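Notes on Ordering Effects in the Sorting Study

The purpose of this entry is to set out, in plainer form than our report allows, what the Womlow group learned about task ordering over the past several months. A number of colleagues have written to ask why the second round of training gave a better policy than the first, although the amount of data was almost the same. The answer is fairly simple, but it took us longer to reach than it should have.

The first round used 1000 demonstrations of a table-clearing task, all recorded by teleoperation. Operators were instructed to clear the table in whatever order they preferred. This was a deliberate choice. It was our view at the time that a policy trained on varied orderings would be more flexible, and the literature we had read gave us no strong reason to think otherwise. The resulting policy was able to grasp most items. Its weakness appeared before the grasp. When two items lay close together, the arm would begin to move toward one, turn toward the other, and come to rest between them. In our log this was entered as "hesitation," and it accounted for the largest share of failed trials. 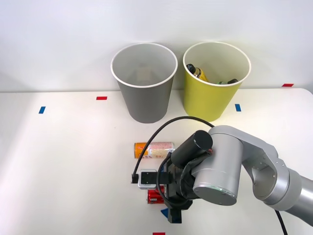 The second round was designed to test whether the hesitation came from the operators and not from the network. Waqas Rind proposed a fixed rule: the operator would always take the item nearest the gripper first, and would complete its placement before attending to any other. No change was made to the model, the learning rate, or the length of training. Two cans lying on their sides near each other, with the gripper already low over the red one, make a good test of such a rule, as both are within easy reach and only the order is in question. The strips of red and blue tape on the tabletop serve as position markers, and starting layouts were set by reference to them so that both policies could be tried on matching arrangements. The gray bin and the yellow bin were kept side by side toward the back of the table in all trials.

Under the rule, we recorded 714 demonstrations that passed review. The remainder were set aside, mostly for small breaches such as an operator reaching past the nearer item. Even with the smaller set, the new policy hesitated far less often. It also finished the average trial sooner, although we place less weight on that result, as the operators themselves had become faster by then.

Hok-lam Cheung raised a fair objection at our January review. A rule that removes choice from the demonstrations may only hide the difficulty, and the policy could fail badly when two items are equally near. We therefore ran a further set of trials in which the items were placed at matched distances from the gripper. The hesitation did return in these trials, though in a milder form. Roughly 4 in every ten showed some visible pause. Most of those recovered without help, and we have kept the recordings for further study.

Two limits should be stated. The first is that all demonstrations came from a small pool of operators who share an office and, very likely, a number of habits. The second is that we have not tested the rule on tasks where order matters for its own sake, such as stacking. Readers at Dallwood have kindly offered to try the rule with their own operators, and their findings will carry more weight than a repeat of our own.

For groups planning a similar collection, my recommendation is to write the ordering rule down before the first demonstration is recorded and to have each operator sign off on it. We wrote ours down after the first round was complete, and the cost of that delay was a data set that we can now use only in part.

Comments

wostico_reader
Thank you for the clear account. Did you consider relabeling the first set by which item was nearest, and training only on the episodes that happened to follow the rule?

Author
We did, and that work is in progress. The usable portion is smaller than I had hoped.

M. in Dallwood
Our operators tend to start from the left regardless of instructions. We shall see how they take to this.

Pell
Is the milder form of hesitation shorter in time, or only less frequent?

Author
Shorter in time. I should have said so in the text.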